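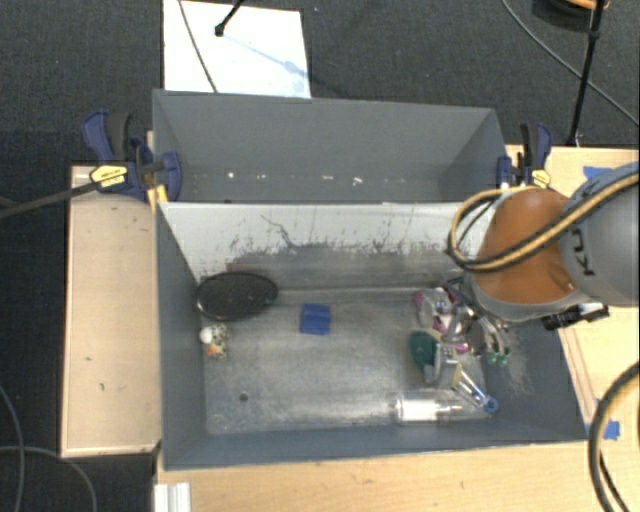 Choosing and Labeling Open Bins for a Small Parts Stockroom

Scope

These instructions cover the layout of a small stockroom that holds loose hardware, fittings and low-value spares in open bins. They assume one room, one entrance and a paper or spreadsheet stock list. Pallet storage, chemicals and anything with a shelf life are outside the scope.

Before you start

You will need:
A current stock list, sorted by part number
A tape measure
A bench scale that reads to one gram
Label stock and a printer, or a paint marker for metal bins
Empty bins in no more than three sizes

Step 1. Sort the stock list by movement

Add a column for picks per month. If you have no pick records, go through the purchase orders for the last year and divide the quantity received by twelve. Mark each line A, B or C. In the Driltton stockroom, where this procedure was first written down, the list ran to 139 lines. Once duplicates and obsolete numbers were removed, 94 were left. Do the removal now. Bins assigned to dead part numbers tend to stay assigned for years.

Step 2. Match the bin to the part

Bin volume should hold one full reorder quantity plus the minimum stock, with the top quarter of the bin left open. Overfilled bins spill when a hand goes in, and the spilled parts end up in the bin next door.

Long parts set the bin length. Measure the longest part and add enough clearance to lift one end first. Do not store long parts diagonally in a short bin.

Smooth walls and a flat floor are easier to empty and wipe down. Ribbed floors hold small washers and metal fines. For oily parts, use a liner that can be replaced.

Step 3. Set the part numbers and locations

Use a location code separate from the part number. A workable format is bay letter, shelf number, position number: C-4-11. Number shelves from the floor up so that a shelf added at the top does not change the existing codes. Number positions from left to right in every bay, including bays that face each other across an aisle.

Leave gaps. In each bay, keep 6 positions unassigned. New parts go there until the next full review.

Step 4. Place the stock

A items go between knee and shoulder height, nearest the entrance. B items go above and below them. C items take whatever remains, with one exception: heavy bins always go on the lowest shelf regardless of class.

Keep look-alike parts apart. Metric and inch fasteners of nearly the same diameter should never share a shelf. The same applies to left-hand and right-hand threads, and to the Trorolent compression fittings, whose two smallest sizes are hard to tell apart without a gauge.

Step 5. Label

Each bin gets one label on the front face with, in this order:
Location code
Part number
Short description
Reorder point

The shelf edge gets the location code only. If a bin is moved by mistake, the mismatch between shelf and bin is then visible from the aisle.

Print the location code at least twice the height of the other lines. Degrease metal bins before applying adhesive labels and let the surface dry fully. Labels on worn or scuffed metal lift at the corners — use a riveted card holder there.

Step 6. Count by weight where it makes sense

For small identical parts, weigh a sample of 50, divide to get the unit weight, and record it in the stock list. Subtract the empty bin weight before dividing. Write that tare weight on the back of the bin.

Weight counting is suitable for lots up to 1000 pieces of the same item from the same supplier. Do not mix suppliers in one bin if you count this way. Zinc-plated washers from Rodrigues and from Ollotov carry the same nominal size but differ enough in thickness to throw off the result.

Step 7. Set the reorder signal

The simplest signal is a second bin behind the first. When the front bin is empty, it goes to the returns shelf with its label showing, and the rear bin moves forward. The returns shelf is checked once per shift and the part numbers are added to the order sheet.

Maintenance

Review the A, B and C marks twice a year; June and December work well for most shops. Replace any label that cannot be read from the aisle. Wipe out empty bins before refilling, and check the corners for parts left from the previous lot.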